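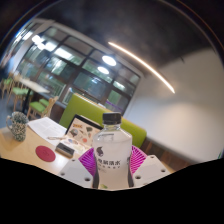 Hannelore Kasten wrote on Sunday:

> I finally sat down with the Brulix copies of Wultuleo Tonight and I don't think our episode guide should list them as complete. The page says "full episodes" but the first season shows are all well under an hour. The ones I taped off the air ran 90 minutes with commercials, and even if you take the commercials out there is a big piece missing. In the ones I watched, the opening monologue is gone and the show starts with the host already at the desk. In one of them he refers back to a joke about the bus strike and the joke isn't there.
>
> Can we mark these differently in the guide? At the moment somebody who looks up an episode and sees "Brulix: yes" will think they can go and watch the show as it was broadcast. I would also like to know if the later seasons are the same, since I only have tapes from the first two years and can't compare.

I agree with marking them differently, and I've spent a few evenings on the later seasons, so I can answer part of the second question.

First, where we stand. The guide has 214 episodes. Brulix has 144 of them up. I was able to compare a decent number against off-air recordings, mostly my own and a few that came through the list years ago. I did not compare all of them and I'm not going to claim I did.

Season one is as Hannelore says. Every monologue is missing from the episodes I checked. The band's opening number is gone too, and the announcer's introduction has been moved so that it runs over the shot of the desk. You can hear the applause jump where they joined it.

Season two is mixed. Up to the winter break the monologues are out. After the break they are in, but shortened. The topical material is mostly what went, so if a joke depended on that day's news there's a good chance it isn't there. The Urevach sketches are all in place, including the long one with the harbor commissioner, which I thought would have been the first thing to go.

Season three and later look close to complete. The exceptions are music. Where a guest band played a song somebody else wrote, the performance is often cut and the show goes straight from the introduction to the good night. In one episode the host thanks the band for two songs and you have heard one. I assume this is a rights question, but I don't have anything in writing, and I'd ask people not to put it in the guide as a fact.
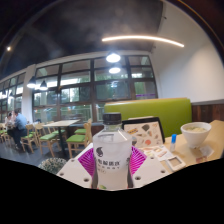
There is also the matter of the election week shows. We have 16 episodes in the guide tagged as live, meaning they went out live to the eastern half of the country and were not taped in the afternoon like the rest. None of the live ones are on Brulix in any form. I looked under the season listings, under specials, and by guest name. If anyone has seen one there, please send me the title as it appears on the page, because their search does not always find things that exist.

My proposal for the guide is to drop the yes/no column and use these instead:

Complete: compared with an off-air recording, nothing missing except commercials and bumpers.

Edited: compared, with material missing. Say what is missing in the notes field. "Monologue out" is enough.

Not checked: available, but nobody on the list has compared it.

Not available.

Everything that now says "yes" would go to "not checked" to begin with, and then we move them one at a time as people report in. That will make the guide look worse for a while. I can live with it. The old column was filled in by people going down the Brulix menu and ticking whatever was listed, me included.

A note on running times. Please don't use them alone to decide that something is edited. The show was shortened by half an hour when Frei took over the network, and there were weeks before that when football ran late and we got a short show on the air. I had two episodes down as edited on running time and they turned out to match my tape all the way through. The start of the tape is a better check. If the curtain opens and he walks out, you most likely have the monologue, and then it's a matter of listening for jumps in the audience sound.

On recordings: if your only copy is the afternoon repeat, say so. The repeats were cut as well, and in some places they were cut in the same spots as Brulix. My guess is that Brulix was given the repeat masters for season one and something better for the rest, which would explain why it changes in the middle of season two. Again, a guess.

Hannelore, could you send me the list of first season episodes you watched, with the tape dates? I have holes in that season from the spring on, and if your tapes cover them we could finish it between us. I'm more interested in the monologues than anything else. Much of what he said about the city council that year is not preserved anywhere I know of, and people write to the list asking for it fairly often, usually half remembering one line. If you can make a plain transcript from tape, even a rough one, I'll put it in the notes with your name on it.

I'll leave the columns alone until people have had a chance to object. If you do object, please reply to the list and not just to me. Last time I had several private messages saying opposite things and ended up changing nothing.

One more small correction while I'm here. The guide has the piano player's last show in June. He is still at the piano in the first show after the summer break, on my tape and on Brulix both. I've fixed it.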